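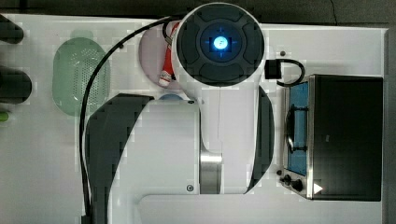

Does an opened bottle of ketchup really have to go in the fridge?

Asked by Elisa Russo, Mar 30, 2022

My landlord in Davdale swears his sits in a cupboard all year. I don't buy it. The label says refrigerate after opening, but labels say all sorts of things.

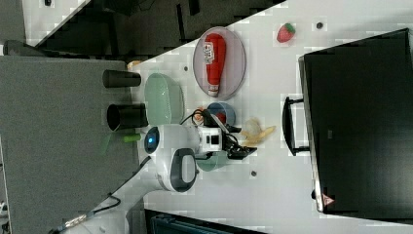 Ulla Niskanen
Labels are written by cautious people. Vinegar, sugar and salt do most of the work. I leave mine out for a month, tops, then toss it. Past that the color goes brown and the taste gets flat -- not dangerous as far as I know, just sad.

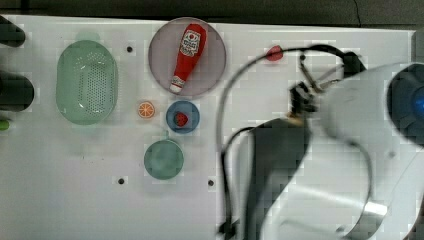 Ketchup bottle on a plate

Joonas Karppinen
fridge. always. why risk it

Lourenço Valente
"Always" is a bit much. Diners leave it on the table, but they also empty a bottle in days. If yours lasts until September, chill it.

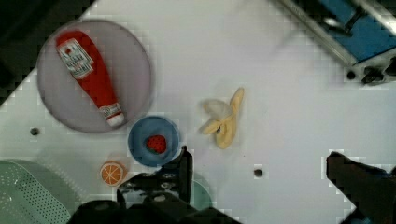 I'd be more suspicious of the low-sugar kinds and anything homemade. Less sugar, less protection. And wipe the cap -- the crust under there bothers me more than the shelf does.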